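Looking for a few people to help make (and be in) my first feature

Posted 11/26/22 by Ha-rang Cha

Hi! I'm Ha-rang, I write and direct small films, and I'm finally making a long one. It's called Dunero. If you've seen my shorts at the Tivdale open screenings you'll know roughly what you're in for: people talking in kitchens, somebody losing a key, one song played too many times. This one has a bus in it too.

I need actors, a couple of crew, and a bunch of background folks, and I'd like to find most of them through this page because last time I went through a casting site and got 954 emails, and I read all of them, and it took me until the weather changed. So please read to the end before you write to me. There's a thing down there I want you to put in the subject line.

What the movie is

Dunero is the name of a dance hall that closed before either of the main characters was born. Their grandmother met their grandfather there, or says she did, and the two of them (brother and sister, late twenties, not close) spend a long weekend driving a borrowed minibus from town to town trying to find anyone who remembers the band that played. It's a comedy for about two thirds of it. Then it gets quieter. The script is finished, and by finished I mean I've stopped touching it except for the motel section, which I keep touching.

We shoot in April. Most of it is in and near Zakby, with a few days back in Tivdale for the apartment and the hospital corridor. Nights: yes, a handful, mostly in the minibus. If you can't do nights tell me up front and we can see what's possible, a lot of the smaller parts are daytime only.

Who I'm looking for in front of the camera

The sister, Marit. Plays 25 to 32. She's funny and knows it and uses it to get out of things. There's a long phone call near the end that is one take, so I need somebody who can sit with a lot of text and not rush. Driving license required, and I mean a license you've used in the last year. The minibus is a manual. I'll teach you the bus but I can't teach you to drive.

The brother, Olly. Plays 24 to 30. Listens more than he talks. I'd love someone who can sing a bit, badly is okay, he has to hum the same tune through half the film and get it slightly wrong each time.

The grandmother. Plays 75 and up. We have a good lead on this one but I'm still meeting people and would be so happy to hear from older actors, especially anyone who came back to acting after a long gap. Four shooting days, all seated or standing, no stairs.

The trumpet player. Any gender, plays 70 plus. One big scene. You don't need to play the trumpet, though if you do, please, please write to me right now.

Six smaller speaking parts: a motel clerk, a mechanic, a nurse, two teenagers at a gas station who are a double act, and a woman at a yard sale who will not sell a lamp. I wrote the lamp woman for a friend who then moved across the country, so she's open and she's the best part in the movie if you ask me.

Background: dancers for the flashback hall scene. You should be able to do a basic box step or be up for learning one in an evening (we'll run it twice before the shoot). Bring shoes you can slide in. Costumes are on us, and we'll need your measurements early because our costume budget is mostly one very patient person and a sewing machine.

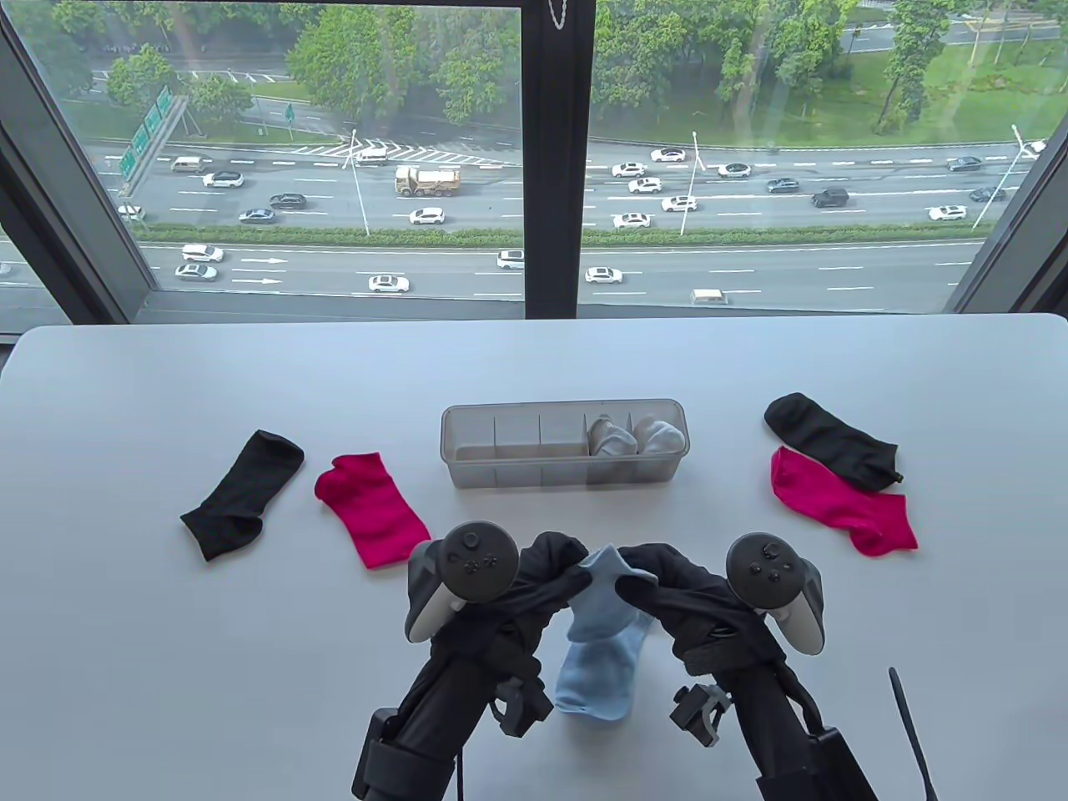 Socks in black and pink, and a light blue one, by the window.

Who I'm looking for behind it

Sound recordist. This is the one I'm losing sleep over. So much of the film is inside a moving minibus with the windows down, and I refuse to fix it all later. Own kit preferred, kit fee on top of your day rate. If you've recorded in cars, tell me about it, and tell me what went wrong.

Second assistant camera. Good for somebody who's done a few shorts and wants a feature. Krishnan, our camera department, is calm and explains things and has never once yelled near me, and we've done three projects together. You'd be labeling, slating, charging, carrying. You'd learn a lot.

Script supervisor. We shoot out of order (of course we do) and the sister wears the same jacket for three days with increasing amounts of stuff spilled on it. I have a chart. The chart needs a better owner than me.

Runner, with own car. Gas covered, and I'll work out a fair mileage thing with you before you start. Some early mornings. You'll be the person everyone's glad to see.

Money

Okay, the part everybody scrolls down for. It's a low budget film, and it's a paid one. All speaking parts and all crew get a day rate, same rate for everyone in front of and behind the camera, me included. The two leads get an extra flat fee of 2000 dollars each when we wrap, because they're carrying the thing and they'll be there every single day. Background dancers get a flat fee for the day plus travel inside Tivdale and Zakby. I'll send you the actual rate sheet with my first reply so you can decide before you put any work into a tape.

Food is real food. I've done sets on chips and I'm too old for it now. Tell us about allergies, we ask for it on the form and we do read it. In Zakby we've got rooms for anyone who doesn't live there, most of them shared between two, and a few singles for people who need one. You don't have to tell me why you need one.

How to apply if you act

Please send a self-tape of no more than two minutes. Phone is fine! I've cast people off phones propped on a cereal box. What I'd like:

Say your name and where you're based.
Tell me a story about a trip that went wrong. Any trip. To the grocery store, whatever. In your own words, no script.
Then hum or sing a few bars of something. Leads only for this bit, everyone else can skip it (or do it for fun).

No showreel needed at this stage, and don't worry if you don't have headshots. A normal recent picture where I can see your face is all I want. No need to dress as the character either. I had a person tape in full mechanic overalls once and I remembered the overalls and had to go back and look for the face.

How to apply if you're crew

A short email with what you've worked on, which job you're after, and whether you're free the whole of April or just some of it. Links are good. A reference is nice and I'll only call them if we've already talked.

For both, put the word LAMP in the subject line along with the part or job. That's the thing I mentioned. It gets you past my filter and it tells me you read this far, which I appreciate, I know it's long.

What happens next

I watch everything myself, usually in the evenings with Krishnan on the other end of a call. You'll get an answer from me either way, it might be short but it will be from me. Callbacks for the leads will be in person in Tivdale, in pairs, because brother and sister have to feel like they grew up in the same house. I'll pay travel for callbacks. If it's hard for you to get here we can do the first round over video and see.

For the smaller parts I'll mostly cast off the tape plus one phone chat. Dancers: just a note saying you're in, your height, and whether you've got two left feet. I can use a few of those too, the hall wasn't a competition.

Some questions I keep getting

Do I need an agent? No. If you have one, cc them, I'm happy to talk to them.

Is it union? No, it's too small for that this time. If you're a member please check your own rules before you tape so we don't both get sad later.

Any nudity or stunts? None and none. There's some slow dancing and one slammed door.

I've never acted before, can I still send a tape? Yes. The gas station teenagers will probably be first timers. You have to be 18 or over though, I'm casting up for those two so the hours work.

Can I bring my dog? There is a dog in the script and it's been cast. Sorry. Send me a picture anyway.

Where will it be shown? We're aiming for festivals first and then a proper screening in Zakby for everyone who let us park in front of their house. I can't promise more than that and I'd be wary of anyone who did.

Use the contact form on this site, there's a spot to paste your link. If the form eats your message (it does this with very long ones), try again with a shorter one and I'll write back and ask for the rest.

Can't wait to see your terrible trips!

Ha-rang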